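Speaker notes - bench setup talk, Bramwell, 9th March

Start with the slide of the floor plan. Say who we are: Munther Hakim and Ruba Khalaf, Kosport. Ruba takes the second half, so leave her ten minutes.

First point is where people put things. A bench gets laid out once, usually in a hurry, and then everyone works around it for years. Tell the Grusturell story here. They had 177 benches and no rule for where the hand controls went. 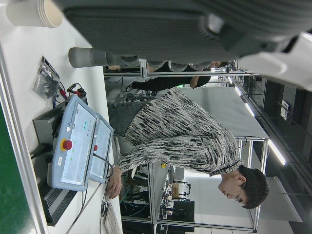 Keep controls where you can read the screen and reach the red stop button with either hand. Don't stack them if there's room to lay them side by side. Small supplies like paper cups get their own corner. Pause and ask how many in the room have a drawer for this. Don't wait long for hands.

Next slide, surfaces. White tops show dirt early and bounce a lot of light. Green is easier on the eyes over a long shift but it does scratch. Piltidine quoted us 4,000 for new tops in August and we said no - explain that we moved the lamps first. 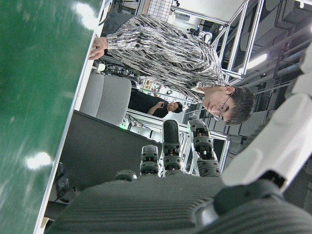
Edges matter too, and people forget them. Everybody leans. If the rim is sharp, they stand farther back and bend more. Run a hand along it before you sign for the delivery.

Ruba from here. She has 9 slides on bench height and the cost sheet. If we're short on time, skip the cost sheet and go to questions. Handouts are by the door.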